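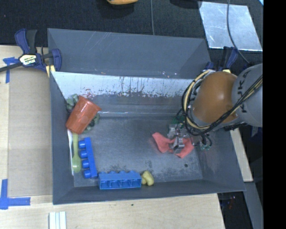 Tadham Bin Gallery: Gray Bins, Mixed Household Items

This page of the gallery covers the shallow gray bins at the Tadham workshop and the small household items kept in them. The bins are listed in the stock book as Plonex shallow, gray. Entries give the condition of the bin first and the contents second. Deep bins and lidded boxes are on the Gollelgate page.

Bin, general
Gray plastic, shallow, with four inner walls that slope down to a flat floor. It stands on a light plywood table. The slope costs floor area compared with a straight-sided bin of the same rim size, and round items tend to roll back toward the middle if placed high on the wall.

Floor
Scuffed and dusty, with faint smudges. Scuffing is recorded but is no cause for replacement. A bin is replaced when a crack reaches the rim or when the floor no longer lies flat on the table. There is a small dark round hole in the floor. Small loose parts such as screws and beads go in the lidded boxes.

Wall staining
Reddish-brown streaks and splatter along the lower part of one wall, with thin drip marks below. Source not recorded. Stains of this type are entered as "marked, usable" once a damp white cloth wiped across them comes away clean.

Cloth
Salmon pink, crumpled. Cloths go in unfolded. A folded cloth holds its creases for a day or so and takes up less floor, which makes one bin hard to compare with the next. Replacement cloths come from Rattanakul in packs of 30, mixed colors, and are washed once before use to remove the sizing.

Cup
Orange-red plastic, on its side. Cups are not stacked or stood upright in this set. The usual fault in plastic cups is a split starting at the lip, so the lip is checked by running a thumb around it.

Dark green item
Crumpled and lumpy, partly behind and under the cup. Entered under soft goods. Soft goods are brushed before they go back on the shelf, as they pick up most of the dust from the floor of a bin.

Spoon
Pale green plastic, lying lengthwise along the wall below the cup. Light-colored spoons show scratches less than dark ones but stain sooner. Spoons are washed in cold water and dried flat.

White strip
Thin, standing on edge beside the spoon. Plastic or paper; the stock book has no entry for it. Unlisted items stay with the bin until the next stock check and are then either given a number or thrown out.

Cleaning
Loose dust is taken out with a soft brush, working from the walls down to the floor. Walls are then wiped with warm water and dish soap. Scouring pads are not used on gray bins; they leave bright arcs that show more than the original marks. Drying time on the rack is about 20 minutes.

Storage
Empty gray bins are nested on the lower shelf with a sheet of paper between each pair. Without the paper the sloped walls wedge together and the rims get bent when the stack is pulled apart.

Stock
The Tadham book lists 2,000 small items across all bin types. Soft goods and tableware are in section 2. Color names follow the book and may differ from the supplier's.

Next page: Gollelgate, deep bins and lidded boxes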